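Acta de la reunión del equipo de recogida de ejemplos, proyecto Jutus
8 de julio de 2026

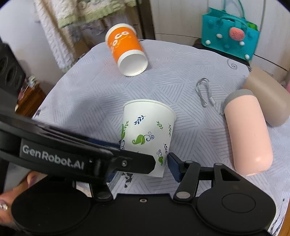 Tarea «vasos»: agarre del vaso blanco con hojitas, con el naranja tumbado al fondo.

Me ha tocado escribir a mí, así que va a mi manera -- luego corregid lo que queráis.

Recuento: llevamos 1.387 ejemplos válidos desde mayo, y 126 son de esta semana (¡bien!). Londo nos devolvió 70 por ir demasiado rápido al cerrar la pinza. Yo pedí repetirlos todos y quedamos en repetir solo los de vasos de papel, que se aplastan enseguida.

Mesas: seguimos con manteles estampados y trastos alrededor, botellas, bolsos, lo que haya. En Clolter preferían fondo liso y lo discutimos un buen rato. Se queda como está.

Pendiente: cambiar las etiquetas «de pie» y «tumbado», que cada cual usa a su aire, y mandar 3 tandas a Baumgartner antes del próximo envío. Las subo yo.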